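The right arm stopped answering again

I have been putting off writing this up, mostly as it took me a fortnight to admit the fault was mine. For anyone new, I run a two-arm tabletop job in simulation from the spare room in Felham. The markers and their caps are on the table, and the arms are supposed to put one with the other. I call the project Plallamlow.

The trouble began in March. On some runs the right arm would go out to the side and stay there while the left one carried on as if it had a partner.

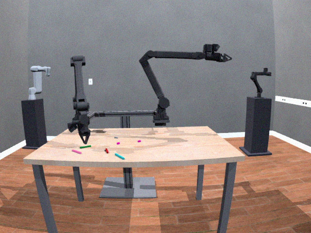 The log showed no error, which annoyed me more than the fault did. Every joint reported healthy. The planner said it had sent a goal and the controller said it was holding one. Both were telling the truth, but they were different goals.

I went through 1000 saved runs and pulled out the ones with the same hang. There were 207.
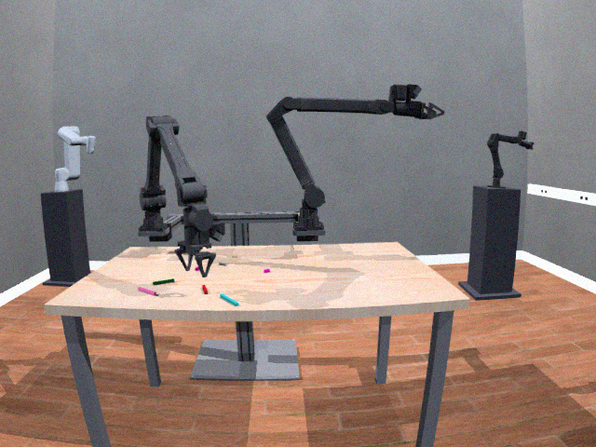 My first guess was the collision margin on the rail, so I loosened it. That made no difference. Then I blamed Oltonine, the little scheduler I wrote to share out commands between the arms, and that was closer. It gives each message a number, and when the two arms asked for a new goal in the same tick, the right one could be handed a number that had already been used. The controller saw an old number, threw the message away and held its last position. It did this quietly, as I had told it to. 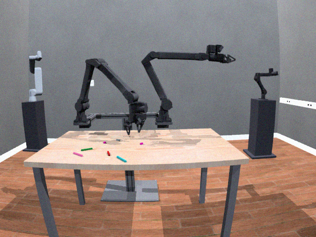
The fix was 2 lines. Each arm now has its own counter, and a dropped message stops both arms and writes a warning. I should have had that second part from the start. On real hardware, one arm working next to another that isn't listening is how you bend something — or hurt someone.

I have moved the Lindqvist build over to the same code and will leave it running overnight.
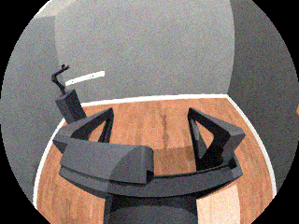 Wrist view, gripper open and nothing in it.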